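Polling place check, Horkholm ward, Meesuk hall
November 2022. Checked by Ketsara Nuchit, copy to Panya Yimyam 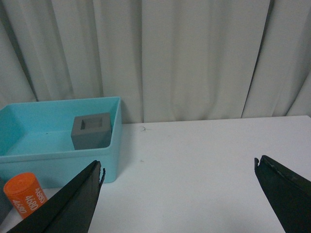
1. Access
Ramp out, OK. Side door sticks, needs a shove. Wedge it open before the first voters.

2. Signs
Two up on the road side. None at the car park end. Panya to bring more.

3. Booths
Low booth wobbles, fold paper under leg for now. Pencils tied on, one string too short to reach teh shelf.

4. Ballot papers
Pack of 1000 received, numbers match the sheet. Register shows 392 for this box, fine.

5. Ballot box
Seals with the presiding officer. Not fitted yet. Recheck at opening.

6. Fire and electrics
Extinguisher in date. Heater lead right across the walkway, moved it. Tape still needed.

7. Tellers
Keep outside the door. Had complaints last time, rosettes in the lobby etc.

Outstanding: 2, 3, 6. Recheck before the Decmber count. K.N.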